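Our group was asked to test a claim that gets repeated every October in study skills handouts: students who take notes by hand remember more than students who type. I chose the topic because I doubted it. After a term of work I doubt it a little less, and I doubt our own numbers quite a lot.

## What we did

We asked students in two first-year lecture courses, Ashby Hall and the Romov building, to fill out a short survey on how they take notes. We got 505 surveys back. Of those, 312 said they type, and most of the rest said they write by hand. A few said they do neither, and I suspect they were the only fully truthful ones.

From the full list we recruited 200 people for a memory test. Everyone watched the same recorded talk on the history of the Brusitz canal, took notes however they liked, and came back a week later for a quiz with no notes allowed. Only 74 came back.

That drop is the biggest problem in the project. People who return for an unpaid quiz on a canal are probably the kind of people who do well on quizzes. Our first draft called the drop "minor attrition," and I asked for that phrase to be taken out.

## What we found

The handwriting group scored slightly higher on questions about ideas. The typing group scored slightly higher on names and dates. Both gaps were small enough that moving a few people from one side to the other would erase them.

We also looked at the notes themselves. Typed notes were longer and often copied the speaker word for word. Handwritten notes were shorter and, in several cases, could not be read by the people who wrote them. The handouts tend to skip that part. A page you can't read is not much of a study aid, whatever your hand was doing when you made it.
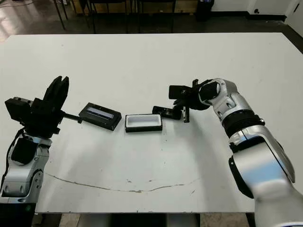
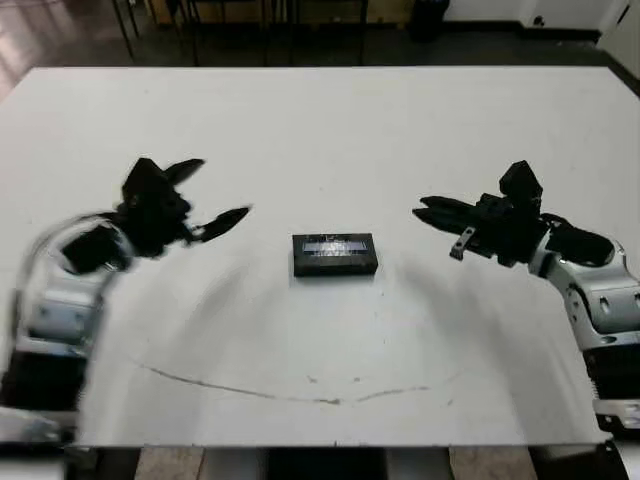 Carleen Sutcliffe read the draft and thought I was being too hard on the result. Her view was that a small gap in the expected direction still counts for something, and that the older studies we cite had the same trouble getting people to return. She also pointed out that we let students pick their own method, so we were never testing handwriting against typing. We were testing people who like one against people who like the other. I agree with the second point completely and the first one hardly at all.

## What should change

If another group picks this up, they should assign the method by coin flip and hold the quiz during class time. They should also drop the Jotach app, which we used to collect the typed notes and which saved some files twice. Eylül Erdem found the doubles by hand after we had already made our first set of charts, and two of the charts had to be redone.

The raw scores are in the appendix, along with the quiz. Question nine has two right answers, so we left it out of the totals.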